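Sixteen lunches

4th August

So I've finished the thing I said I'd do in the spring, and I'm as surprised as anyone. Sixteen working days of taking my own lunch in, no meal deals, no sneaky sausage roll on the way back from the post office.

The backdrop, if you missed my last moan, is that I went through my bank statement and found I'd spent £206 on sandwiches in two months. Sandwiches! And most of them weren't even nice. The egg one from the Harnville station kiosk tastes of fridge, and I'd bought it 8 times.

I started off far too keen. The first Sunday I made a huge pot of lentil and tomato soup, a tray of roast veg and a pasta bake, and by Thursday I never wanted to see a lentil again. Dima Khasawneh, who sits opposite me and has brought lunch in for years, told me to cook one thing at a time and freeze half of it. Very sensible, slightly annoying.

What I do now is cook a bit extra at dinner and box it up before I sit down to eat, or I'll go back for seconds and that's lunch gone. Leftover rice goes straight in the fridge. Curry and chilli are both better the next day anyway — fish is for eating at home, and I will not be taking questions on that. 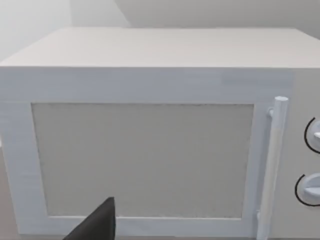
The reheating bit

I used to put everything on full power and end up with a scalding edge and a cold middle. Now I do two minutes, stir, then another minute, with a splash of water if there's rice involved. Pasta wants a spoonful of water as well. Roast potatoes never come back properly, so I have them cold with mustard and mayo, which I've come to prefer.

Boxes

I bought a cheap set and the lids went wonky after the second wash. Glass ones are heavy on the bus but they don't go orange when you put bolognese in them, so I've switched. Mine hold enough for a proper lunch with 30 minutes to eat it in, plus an apple I usually carry home again.

Next up is a September without buying coffee out. I've told Dima, so I suppose I have to do it. If you've got a flask that doesn't leak in a bag, please tell me which one, my library book has suffered enough.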